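Showing small jewelry tasks by hand gripper or by remote arm, which one gives better demos?
14 replies · 227 views

hlai_murnham
Hello all. I am working on a sorting task at Murnham, where the robot must pick small jewelry from a soft surface and put it into a box. For the first round I recorded 220 demonstrations by remote control, with the leader arms in our lab. It was slow, and I got tired quickly. Now I am thinking to change to two hand-held grippers and record the rest at home, on a real bed. Has anybody compared these two ways for things as small as a ring? My target is 1000 demonstrations and I do not want to throw them away later.
Hok-lam Lai

solder_and_tea
Hand-held, without any doubt. With remote control you feel nothing when the finger touches the cloth, so you press too much or you stop too high. With the tool in the hand you feel it immediately. I did the same change for a button task last January and I would never go back.
Like (6)

zamudio_fan
I do not agree so fast. When you hold the tool, you make movements which your arm can do and the robot cannot. I had a very nice collection from hand-held tools, and when we replayed it on the Larnari arm, a large part went out of reach or hit a joint limit. With remote control this problem does not exist, every demo is already possible for the robot.
Like (4)

solder_and_tea
@zamudio_fan This can be checked before training. You filter the paths by reach and remove the bad ones. I lost very few.

zamudio_fan
You lost few because your task was on a flat table in front of you. On a bed people bend, they reach across, they turn the wrist in strange ways. Please try it and tell me the number again.

hlai_murnham
Thank you both. I will keep the reach check in mind. Yesterday evening I made a trial with the two grippers, one in each position, and a mix of pieces on the bedspread: a pearl ring, green pendants, a brooch, and a red string bracelet with small gold beads. The box stays open at the back.
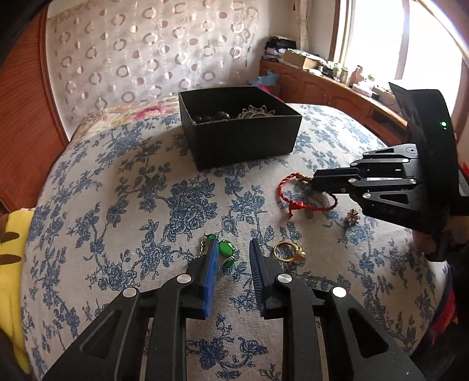
Do I need to start every demonstration from the same arrangement of pieces?

Change the arrangement each time, but keep the goal the same. If the ring is always in one place, the policy can learn the place and forget to look for the ring.

marta_k
I agree with the last point, I learned it in a painful way. Another thing, about the bracelet: decide now where you grip it. On the beads, on the knot, or on the plain string? If one demo goes for the knot and the next one goes for the side of the loop, the model may go somewhere between them and take only air.
Like (9)

hlai_murnham
Good question. Until now I took it where it was easy. I think I will choose the side of the loop, because the loose ends move too much.

brernov_user
For cloth under the object I have one trick. Close the fingers slowly in the last centimeter. When I closed fast, I always pinched the bedspread together with the object, and the policy copied this very faithfully. Our Brernov controller has a force limit, but it did not help, because the cloth is soft and the force stays low.

zamudio_fan
This is exactly where remote control is better, in my opinion. You can set a slow closing speed in the software and all operators will have the same speed. With a hand tool each person squeezes differently.

solder_and_tea
Or you train the persons for half an hour. We have only two people recording and their speed is very similar now.

marta_k
Can I suggest something in the middle? Record most of it hand-held, then record about 70 by remote control on the real arm, with the same pieces. We did it in this way with small screws and mixed the two sets. The hand-held part gave variety, the remote part showed the model how the real arm moves. I cannot promise it will work with chains, they are a different animal.
Like (11)

zamudio_fan
With this I can live. But Hok-lam should report the two sets separately, otherwise we will argue here again next year.

hlai_murnham
I will do this. My old remote demos were on a hard table, so I will record new ones on cloth and keep the old ones only for pretraining. One more question for brernov_user: do you lift straight up after closing, or first move a little to the side?

brernov_user
Straight up for rings. For a thin chain I go up and wait a moment before I move to the box, so it stops to swing. The waiting makes every demo longer, but my drops became much fewer.
Like (3)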